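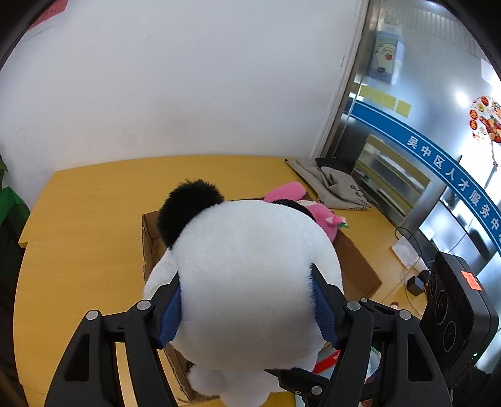 March 17, 2026

Packing bench, plush into cartons. Third week of writing this by hand because the shared log still eats line breaks.

Quota for the Flullov order is 2,000 demonstrations of picking up a soft thing and putting it in a box, or taking it out again. We passed 400 before lunch. I have now boxed and unboxed more stuffed animals than any parent in the district, and my wrist has opinions.

Grip notes. Fluffy toys forgive everything. Close anywhere on the body and the fur does the rest. Ears are a trap: they come up nicely and the animal stays where it was. Large toys want a grab across the narrow part of the body, and slowly. If you squeeze at the speed you'd use with your own fingers, it squirts out sideways and you get to do the whole take over.

The pads are the dark blue ones again. The last set from Prornedent had gone shiny by 500 cycles and I was quietly dropping things all afternoon and blaming the toys.
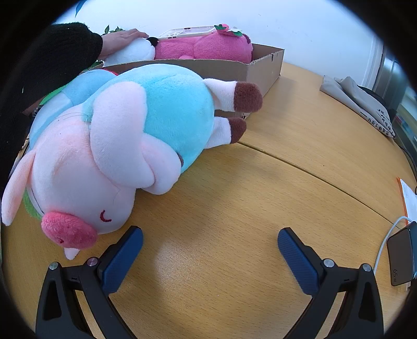

Second hand in the box: still not settled. The written procedure says one person grips and the other stays clear. What happens is that the other person reaches in and straightens a toy, because that's what anyone who has ever packed a box does. Khúc (the review tool, not the dish, for whoever asked in February) flags some of those takes and passes others, and I can't find the pattern. Marking mine "assisted" until someone decides.

What has changed on this bench, for the staffing note I keep promising:

Packing used to be a job you could do while talking. Now we talk between takes. Lunch is louder.

The fast packers are the worst demonstrators. They toss. Years of skill, and we've asked them to move as if underwater. One has requested to go back to labels, and I signed it.

Nenorell's slide says the bench will need 3 fewer people on "repetitive handling." So far it has needed more, all of them handling repetitively.

To do: tape the box rim before it tears further. Reorder pads. Ask again who owns the wrist supports budget.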